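Filed under: Bench Notes > Grippers > Care and Feeding

Looking after the hand-held gripper (the ribbed pads, mostly)

Aug 6, 2020 - Rin Yoshida

The Killa gripper is a simple tool, so naturally it finds simple ways to annoy you. Most of its complaints start at the pads or at the screws in the finger bases. Set aside a coffee's worth of time and a small hex key that hasn't been rounded off by the last person.

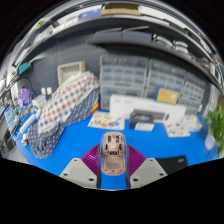
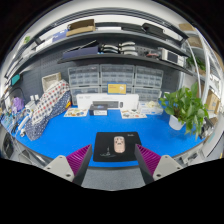
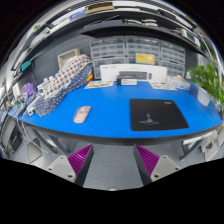

Start with the pads. Wipe each rib with a damp cloth, working from the base to the tip, and go easy on the soap. Soap leaves a film, and a filmed pad will let go of a computer mouse with real enthusiasm.

Next, the screws. Snug up both sides a little at a time - left, right, left again - until neither finger wobbles when you push it sideways. Snug means snug. Mareike Oltmanns has a jar of the ones I overtightened and will show it to visitors.

Now close the fingers slowly on nothing. The tips should meet in the middle. If one arrives early, loosen that side, nudge the base over and try again. Up to 2 mm of gap at the tips is fine for bench work. More than that and you are mostly pushing things around the table.

Finish with a few real grabs:

- something small and rounded, picked up off the bare tabletop
- the same thing off a mouse pad, where it slides less
- a fold of cloth, which will humble you

If all of those hold, write the date in the log and put the hex key back. We swap the pads every 4000 grabs, or when the ribs start to fold over and stay there. The next set is due in November, assuming Declan orders the right size.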